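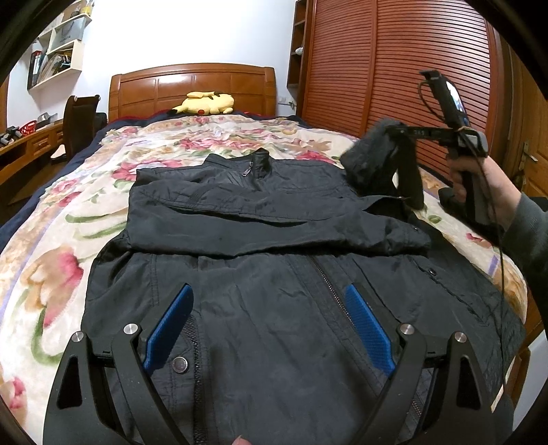 Notebook, garment folding subgroup
Aug 4, 2021

Goal for this entry: settle the fold order for outerwear, write down what changed on the hand-held grippers after the July sessions, and get the labeling rules into a form that the next person can follow without asking.

Status of the set. We have 2518 episodes on disk from all garments. After the filter for dropped tracking and missing start poses, 2000 are usable. Jackets are the weakest category, both in number and in quality. Towels and T-shirts are fine and I am not going to spend more time on them this term.

Why jackets are hard, for the report:

Nylon slides on itself. A fold that would stay put in cotton creeps open when the jaw lets go. The policy trained on Toleo v2 learned to release fast, because the T-shirt episodes all release fast, and with nylon the top layer follows the finger back out. On the bench arm this showed up as a half-open fold in most trials, with the arm then going on to the next step as if nothing had happened.

The closures matter more than expected. A stand-up collar with a zipper does not lie flat when folded over. It keeps a ridge, and the ridge shifts depending on where the zipper pull ends up. Snap buttons are stiff points. If a jaw closes on one, the grip width reads high and the episode looks like a thick grasp of several layers. I found this by plotting grip width against layer count and wondering about the cluster at the top. Rule from now on: grasp fabric only, at least a finger's width away from any snap, zipper or pocket flap edge.

Black on black. Fingers are black, the jacket is black, and the segmentation step loses the border between the two. The blue pads help. The pad faces are the only part of the finger the tracker finds reliably against dark fabric, so keep them clean. If the pads pick up lint, wipe with a damp cloth and let them dry before the next run. Do not use alcohol on them, the surface goes shiny and the texture stops gripping.

Fold order, jackets, two-handed

We argued over this for two meetings. Version agreed on:

1. Jacket face-up, long axis along the bed or table, zipper closed.
2. Sleeves in, one at a time. Grasp at the sleeve end, lift clear of the surface, carry across the body, lower, release slowly.
3. Collar end over the lower half. Both jaws on the shoulder line, one each side of the zipper.
4. Press down with closed jaws, two short presses, not on the zipper.
5. Back off to the rest pose before stopping the recording.

Order B, which has step 3 before step 2, stays in the set as its own class. Several of us fold that way at home and it does come out smaller. It leaves a sleeve lying out to the side after the body is already folded, and the sleeve then has to be lifted and brought back over a thicker stack. Harder for the arm, but the data is good for recovery behavior. Tag it as B in the log. Do not mix A and B within one session.

For lifting a sleeve: the non-lifting gripper goes to the body of the jacket with the jaws open, near the zipper line, ready to pin if the body drags. Pin only if it drags. Pinning every time teaches the model to pin every time, and the bench arm has enough trouble with force limits already.

Hardware changes since the last entry

Pivot screws on the finger linkages: retightened on both units. Unit 2 had visible play at the tip, enough to put the grip width off by a constant. All unit 2 episodes recorded before the fix need the offset applied in preprocessing. I have put the correction in the Korine script as a flag, default off. Someone should check that I have the sign right.

Cable on the second gripper: the loop was catching on the wrist when the hand rotates past vertical. Leave more slack than looks sensible and route it on the outside. Strain relief is still tape. I would like a printed clip before the demo.

Finger cut-outs: the triangular version stays. The solid fingers from spring were heavier and flexed less, and people's hands got tired before the end of a session. We can revisit if one breaks.

Number labels on the arms: keep them uncovered. Sleeves riding down over the hand are fine as long as the label stays clear.

Recording conditions

Home sessions are worth the trouble. The lab table set gives clean numbers and a policy that works on the lab table. As soon as we put a quilt under the garment the success rate dropped, since the surface gives when pressed and the step 4 presses no longer do the same thing. Printed quilts are harder still for the segmentation, though a dark garment on a light print separates better than I expected. A plain gray sheet under a gray shirt was the worst case we tried.

Do not tidy the room for a recording. Furniture, shelves, toys on the bed, blankets pushed to the side – all of it is wanted, provided nothing overlaps the garment at the start. Two members cleared everything off before recording and their episodes look like one another. Vary the light as well. Curtains open for some, ceiling lamp for others.

Keep the headboard or some other fixed large object in view for part of the opening sweep. Localization starts much better with straight edges to hold on to. A bare bed against a white wall failed to initialize four times in a row and I gave up on that room.

Training run notes

Run name Nerkesis-3. Trained on the 2000 filtered episodes, A and B together with the class tag as input. Loss curve looks ordinary. I stopped it at the point where validation had been flat for a while and saved that checkpoint plus one earlier.

Bench result: T-shirts and towels unchanged from the last run. Jackets better at the sleeve step, no better at the collar step. The arm places the collar down well enough and then lets go too early, same as before. So the release speed is still coming from the shirts. Two ideas:

– Weight the jacket episodes higher. Cheap, try first.
– Add a hold phase before release as its own label, and relabel the existing jacket episodes for it. Slow and dull but likely the proper fix.

With the hold label we would go through the jacket subset by hand, 1396 clips after splitting by step. At my speed that is several evenings. If split between the subgroup it could be done before the next meeting. I have set up the sheet with ranges, put your initials next to the range you take.

Definition of hold, so that we all label the same thing: starts at the first time point where the held fabric rests on the surface or on another layer and the jaw has stopped moving; ends when grip width starts to increase. If the jaw never stops, there is no hold, leave it blank. Do not guess a hold because there ought to be one.

Competition

The Gashi Cup rules came out with the mystery garment still in them. One item per team is unseen until the round starts, any fabric, may have closures. This is the reason jackets got moved up the list. Scoring is on final footprint and on whether the fold survives being picked up and set down again. Ours would not survive, currently, in nylon. Time limit is generous and we do not need to be fast, so a slow release costs us nothing in points.

The score sheet also takes off for contact with the closures that leaves a mark. Our pads should be fine there. The bare finger tips might not be, so check the pad edges are seated all the way to the tip.

Storage. The shared drive filled up again, 3154 GB with the raw video from both grippers. Raw from rejected episodes can go once the reject list has been looked over by a second person. I have looked it over once. Do not delete anything with a B tag yet.

To do

Check sign of unit 2 offset in the Korine script.
Print cable clip, two sizes.
More jackets: need at least one with a hood, one with a thick lining, one light-colored. Ask at home before buying.
Charge both screens' batteries before the session and log the level at the end, the readout dims when low and it is easy to miss that recording has stopped.
Retrain with jacket weighting, same seed.
Write up the hold definition on the group page, copy from above.

Open question, left for the meeting: whether the zipper should be closed in all cases. An open jacket has two loose front panels and the fold order above does not cover it. My vote is to leave open jackets out until the collar step works.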